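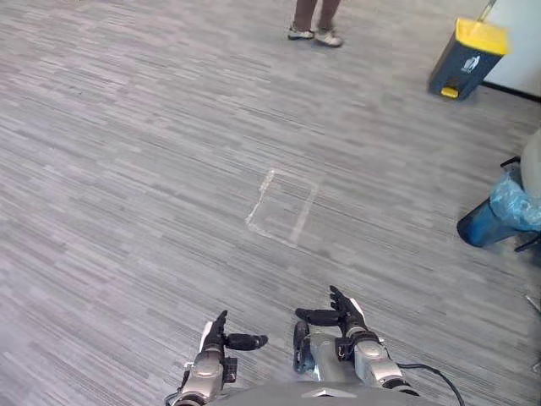
The robot came to the guesthouse in May, on a pallet, with two men from Skavis to set it up. They stayed three days. By the third day it could walk the length of the hall and stop in front of a person without making the person step back.

I had the front hall at Fornitby then. Guests came in from the bathhouse or the road, took off their shoes, and got slippers. When they left, the slippers came back to me. I wiped them, paired them, and put them on the rack with the toes all one way. On a full weekend I handled 200 pairs. I had done that for six years, along with the trash and the carpet, and I was paid by the hour.

My boss called me into her office and said my hours would not change. She said I would be teaching it. Teaching meant that I stood on the carpet in my sneakers and did my job slowly, and then stood there while it tried. If it got a thing wrong, I pressed a key on a tablet and it started over.

"How many times do I press it?" I asked the younger man from Skavis.

"Plan on 1000," he said. "Then it gets better."
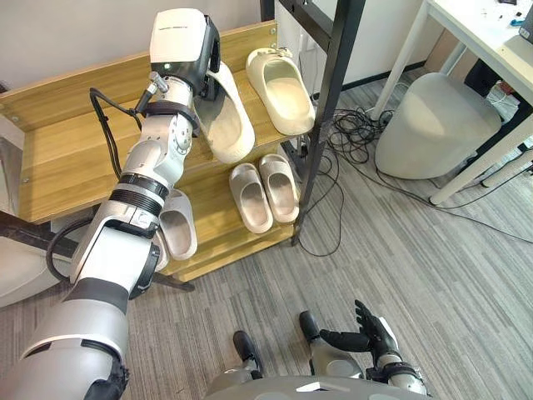
The first week it could not let go. It would bring a slipper to the shelf and press down and stay there, and I would stand with my thumb over the key. My sister asked me at supper what I did all day now. I told her I waited.

The old cook came out on his break to watch. He had been at the Wustside cannery when the packing line went in, and he had opinions. He said there had been 60 women on that floor, and afterward there were three, and the three got a better break room.

"Did they like it?" I asked.

"They liked the room."

I thought about that while I took the bags out. The robot did not do trash yet. It was on a list.

By the second week I had stopped thinking of it as slow. It was about as slow as I had been in my first week, when I put two lefts together and a guest walked all the way to the baths that way. I told it so one evening. There was no microphone on, as far as I knew.
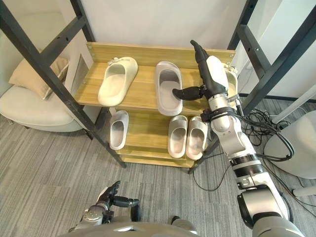
What changed first was my hands. I used to have a split in the skin by each thumb from the wipes, and one morning I saw they had closed. What changed next was that I knew the guests less. I used to give a person their slippers and ask how the road was. Now I was behind the robot with the tablet, and they looked at it and talked to each other.

One woman did speak to me. She asked if I minded.

I said I minded the mornings, when it was quiet and I had nothing to carry. The afternoons were fine.

She took her slippers off the rack herself and went down the hall.

At the end of the month my boss gave me a sheet with my new title on it, which was floor lead. There was nobody else on the floor. The pay went up a little. She had also written down questions guests might ask, with a space under each one for me to fill in, so that whoever had the desk at night could read from it. I did the first one on my lunch.
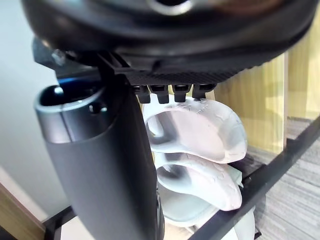
Who puts the slippers out now?

The robot puts them out and the floor lead checks the pairs. If yours don't match, ring the bell and a person will come.

I read it over and left the second part in. My boss had it typed up and taped to the desk. That night I was home by six, and a little after nine the desk called to say someone had rung the bell.

I put my sneakers back on and drove in.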